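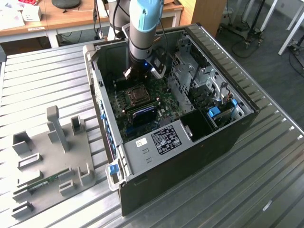 Attachment 1: cell 2, arm over the CPU socket, side panel off, parts fixture at left.

Ticket: Memory insertion fails after CPU step, force threshold trips early
Project: Clundolis (PC assembly, learned insertion)
Opened by: Ratree Thongsuk
Assigned to: Somkiat Kaewsai
Opened: Thursday, February 14, 2019
Status: Resolved, follow-up open

Problem
The insertion policy does well on the CPU step and badly on the memory step in the same run. The arm picks the module from the fixture, moves to the slot, touches down, and aborts with "contact force over limit" before the search motion starts. If I run the memory step alone after a restart, it works most of the time.

Steps to reproduce
1. Home the arm, zero the wrist force reading.
2. Run the CPU step.
3. Run the memory step without going back to home.

Ratree Thongsuk
Ran the full sequence 70 times overnight. The memory step aborted in almost all of them. Logs are in the Busar folder. The offset on the vertical axis is already wrong before the gripper touches anything.

Somkiat Kaewsai
Is the case moving? It lies on its side on the ribbed table and I don't see a clamp in the attachment.

Ratree Thongsuk
Checked that first. I marked the corners with tape and ran another 12. No shift.

Somkiat Kaewsai
Then I think it is the force baseline. The paper draft says we zero before each contact phase, but the code on the cell only does it at home. The wrist is tilted differently for the two steps, so the weight of the gripper shows up as contact. Please try the Saengthong branch. It zeroes again 6 mm above the target, with the arm stopped.

Ratree Thongsuk
Switched branches. The early aborts are gone. The search motion starts and the spiral looks normal. Two failures left, both at the pick — the module sat crooked between its holders on the fixture. I would call that a separate issue.

Somkiat Kaewsai
Agreed. This also affects the results table. The 246 trials we recorded for the memory step used the old baseline, so the comparison with the scripted search is not fair to either method. They need to be run again before we report a success rate. Keep the old logs but tag them "stale zero".

Ratree Thongsuk
Tagged. Branch merged. Reruns start tomorrow with the same start poses.

Resolution: force reading zeroed before each contact phase.
Follow-up: crooked pick from fixture, rerun of memory trials.

Recent tickets
Wrist camera exposure changes between runs
Gripper fingers slow to open after long idle
Inura planner rejects path near drive cage
Fixture holder tolerance for memory modules

This site uses cookies to keep you signed in and remember your ticket filters. Accept | Manage settings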